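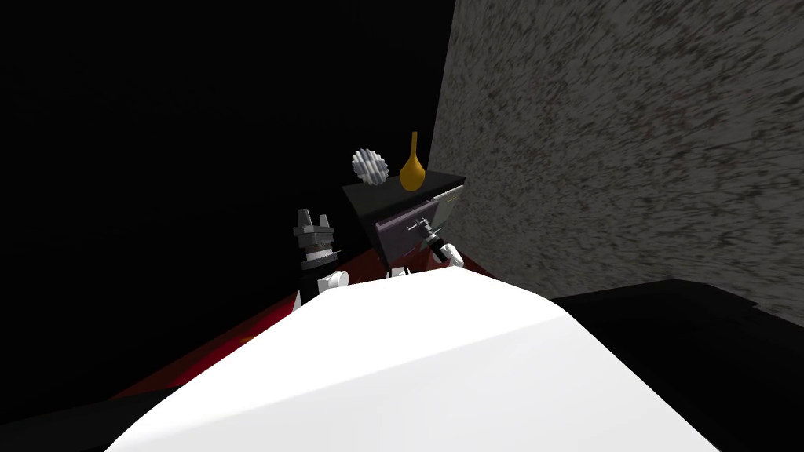 **Session 4: Reading a welcome bonus**

Handout for the June group. Bring a pencil and the Britberg terms sheet from last time.

Most casino reviews quote the bonus and stop there. A headline number tells you very little until you know the wagering requirement, and reviewers paid by the sign-up have no great reason to dwell on it. Read them with that in mind, including the ones that call themselves independent.

## The basic sum

Take the offer we'll use all session, from the Vavgate worksheet:

- Deposit: $50
- Match: 100%, so $50 in bonus funds
- Wagering: 80x the bonus

The player must stake 50 × 80 = $4,000 before withdrawing anything won with the bonus. Now suppose every spin is on a slot with a house edge of 2%. (Generous. Check the game's help page before you believe it.) The expected loss on $4,000 of stakes is $80, against a bonus worth $50.

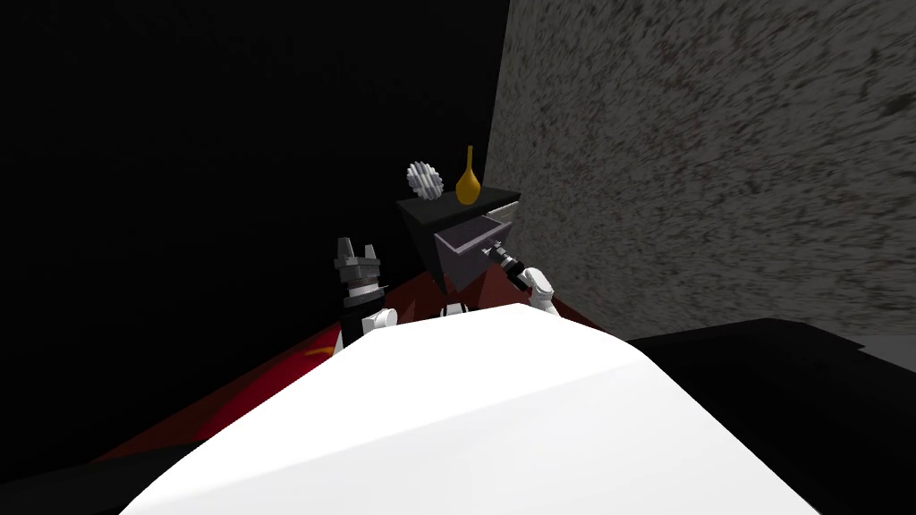

That is an average, and averages hide a lot. Some players will finish ahead. Many will run out of money well before the $4,000 mark, so they never stake the full amount and their loss is capped at what they put in. Dinesh Raju raised this last term and he was right: the $80 figure assumes a player who can keep going. It's still a fair test of whether the word "free" belongs in the ad.

## Terms to look for

**Game weighting.** Table games often count for only part of each stake. If blackjack counts at 50%, the $4,000 becomes $8,000.

**Maximum bet.** One spin over the limit can void the bonus. Look for whether the site blocks the bet or just lets you make it.

**Deposit plus bonus.** Our example wagers the bonus only. If the terms say "deposit and bonus," double the total.

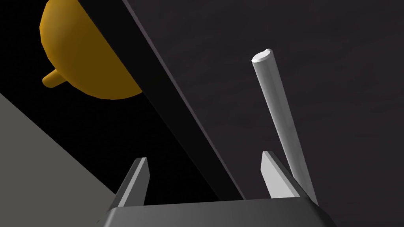
*Gripper fingers, open.*

## About "trusted" lists

Ermanno Tedesco's reading compares the Lobo and Bidbridge review pages. Both put a star rating at the top. Neither says how the stars were worked out. I would treat such a score as advertising until somebody shows me the method. 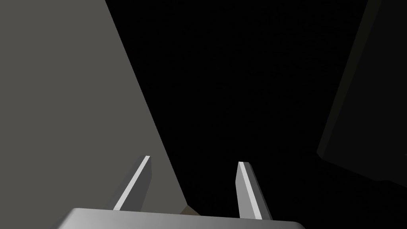
*Two parallel fingers above the gripper body.*

## For next session

1. Redo the basic sum with a wagering requirement of 50x.
2. Find the maximum bet clause in the Britberg terms and copy it out word for word.
3. Write one paragraph on what a review would need to disclose before you'd rely on it. "They seem honest" won't get credit.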